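Oiling a butcher block top - how often?

gunvor_h
Moved into a rental in Dodbridge in February and the table has a butcher block top, all little strips glued together. It feels dry as toast. Mineral oil once a month?

brerkville_bob
Once a month is overkill. I do mine when water stops beading, maybe twice a year.

ottar814
Disagree with Bob. If it's dry, oil it every night for a week, then monthly. Wipe off the extra or it stays tacky - ask me how I know.

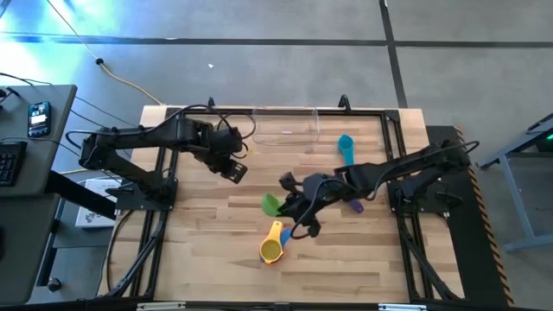 Also skip olive oil, it goes rancid on you. And do the underside too or the thing can cup.

brerkville_bob
Never oiled an underside in my life and mine's flat as a pancake.

gunvor_h
OK, first coat went on Friday, drank it right up! Doing another tonight.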